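## 4. Trailer timing and opening-week attendance

The second part of the study looks at when a trailer is released and how that relates to ticket sales in the first week. Earlier work has mostly used national box office totals. We used admissions from a single regional chain, Cirkus, which runs small theaters in towns where most films open on one screen. The chain gave us daily counts for 82 films, with previews left out.

For each film we recorded the date of the first full trailer and the date of the first public showing. Teasers under one minute were not counted as trailers. Where a distributor put out two versions on the same day, we used the longer one. The median gap was 58 days, but the spread was wide, and films held back after a festival premiere had the longest gaps of all. 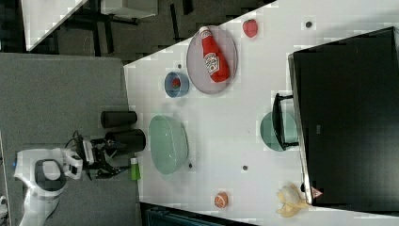

**Figure 3.** White robot arm with a black gripper beside a white tabletop.

Films with a short gap did slightly better in the first three days. By the end of the week the difference was gone. We had expected the opposite pattern for festival titles, where reviews are already in print and a late trailer mostly reminds people that the film exists. The Makow theater, which books more of these titles than the other sites, showed no clear pattern in either direction.

We also sent a short survey to members of the chain's mailing list. It went to 3000 addresses and brought back around 800 usable replies. Most people said they had seen the trailer for the last film they attended, but many could not say whether they saw it online or before another film. For this reason we dropped the question about where the trailer was seen and kept only the yes or no answer.

One title needs a separate note. *Clondau* was first set for October and then moved twice, with a new trailer each time. We counted from the first trailer, which gives it the longest gap in the set. Leaving it out changes the average but not the ranking of the groups.

Trailer view counts were collected with the Oddsson tool and were last updated on 7/30/21. They are used only in Section 5 – the model reported there treats views and gap length as separate inputs.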